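手順書の「把持」の章、やっと直した

9月に入ってからずっと後回しにしてたやつ。自動化セルの運用ルール、うちの版はもともとEuan Chisholmさんが書いた英語のメモが元で、それを誰かが訳して、誰かが足して、もう継ぎはぎ。今日は昼から夕方までかけて把持のとこだけ。

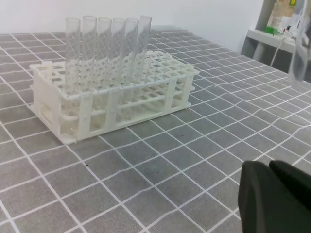
で、一番もめたのが試験管の扱い。旧版は「ラックに正しく立っていること」としか書いてない。正しくって何。人によって違うでしょ。新版はこうした。

・ラックは教示した位置と向きに置く。斜め置きの教示なら斜めのまま。気を利かせてまっすぐに直さない
・開始前に管の口の高さをそろえる。浮いてる管は押し込む
・ガラス管は空でも中身入りと同じ速度で動かす
・ラックから抜く動作は真上に80 mm。横移動はそのあと
・天板にゴミが落ちてたら拭いてから始める。小さい粒でも

速度の件はConddaleの人たちと意見が割れた。空なら速くていいだろ、と。気持ちはわかる、けど空用と中身入り用でプログラムが二本あると、いつか絶対取り違える。200サイクルの試運転も遅いほうで全部通す。ここは譲らなかった。

あと非常停止。ISOの番号だけ並べて終わりにしてる手順書よく見るけど、読む人が知りたいのは停止のあと誰が復帰させていいのか、なんだよね。うちは「止めた本人が現物を見てから」に統一。遠隔での復帰は禁止。Skallcombeの現場も同じにするそうです。

グリッパの指の点検は始業時と、ガラスを割ったあと必ず。破片が指に残ったまま次の管をつかむのが一番こわい。手袋してても指先で触って確認しないこと、ライト当てて目で見る。これ前は書いてなっかた。

文書番号は3071のまま、版だけ上げた。Mackayのほうのセルにも同じものを貼るので、古い紙見つけたら捨ててください。壁に二枚貼ってあるのが最悪なので。

Hultaの校正の章はまだ手つかず。用語がばらばらで、「ハンド」「グリッパ」「爪」が一ページに全部出てくる。次はそこから。もう19時すぎてるし今日はここまでにしす。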